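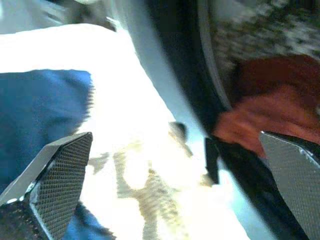 Etcombe say the second batch of glaze crawled as well, same shelf, so it can't be my mixing. Their words more or less, came through this morning.

Home | Notebook | Glazes | Kiln log | Contact

12 April 2023 — posted from the Hitstead bench
2 min read

So. Crawling again on the white. Bare patches at the foot ring and under handles, nothing on the flat tiles. Sieved twice, still lumpy. Specific gravity too high I think, didnt write it down last time (stupid).

Tried today:
- thinned with water, left 5 hours, stirred
- wiped bisque with damp sponge first
- 7 tiles dipped, 2 brushed

Brushed ones look thin already. Dipped ones ok, hairline cracks on one as it dried — rubbed down with a finger before loading.

Bisque dust is my other guess. The Virnivton clay is dustier than what we had in October, and the shelf at Etcombe is right next to the wedging table. Ask them to move it.

Roughly 71 g left of the old frit, enough for one small test. Keep it for that, pleas. New bag not opened.

Kiln on slow, top shelf only. Cones in. Leave the lid shut till tomorrow.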